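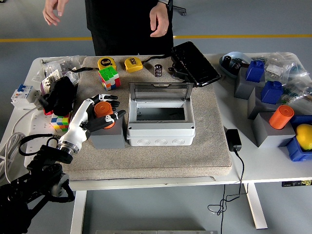 Florholm arm and hand project
Progress report to the Brultham Workshop Fund, second period

Work since the last report

The arm reaches in from the left-hand side of the bench and the hand is fitted to it. In February we were still holding the hand on with a temporary plate, which let it twist under load. The new bracket was cut in the shared workshop at Drunivham and has stayed tight through every session since.

A carpet-covered board now lies across the middle of the table. Parts used to skid on the bare white top when the fingers touched them, and a good many attempts were lost that way. The board was an offcut and cost nothing.

Control software is the Leiva package, as agreed. It needed more setting up than we had allowed for, mostly in the finger limits, and this took up two weekends.

Trials

The first task is to lift an orange cylinder off a grey block and put it back. We ran it 39 times this period and 32 were clean. Most of the failures came from the thumb closing early and tipping the cylinder over. Slowing the last part of the close has helped, but we have not yet repeated the full set at the slower speed.

Blue cubes come next. They use the same grey blocks, so no new fixtures are needed. After that we want to try household things: tape measures, a Rubik's cube, a lemon. The lemon is there for its uneven shape. The tape measure with the strap will be left until last – anything that trails tends to catch in the fingers.

Electrical work

The small enclosure with the clear lid has not been wired. It is meant to take a miniature circuit breaker, with the supply cables brought in through the knockouts on the front. We would like a qualified person to check the layout before anything goes in. Until then the arm is only run with someone standing at the bench.

Cable routing is still poor. The loop near the wrist needs a proper clip, and the leads at the left end of the table should be tied back to the leg.

Money

The grant was 3000 pounds and we have spent 2548. The hand was the largest item, followed by the bracket material and a replacement power supply. What is left should cover cable clips, glands for the enclosure and the electrical check. We are not asking for more in this period.

Next period

Repeat the cylinder set at the slower speed
Start on the blue cubes
Wire the enclosure once the layout is approved
Clip and tie back the cables

The wiring depends on when the check can be booked. The other three jobs can go ahead on our usual Monday evenings.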